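Kolard open workshop, February

The Kolard site in Brestau covers 2,000 square meters and opens to visitors twice a year. The tour took 100 minutes.

Stop 1: Board room
Maple boards are finished next door and kept on perforated tables. Grain figure varies widely between strips – small knots are accepted. 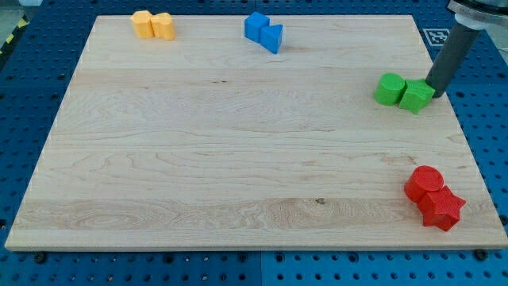
Stop 2: Block store
Blocks are sorted by color, then by shape. Cylinders and cubes share a rack; lobed and faceted pieces go in separate bins. Access is by the side door.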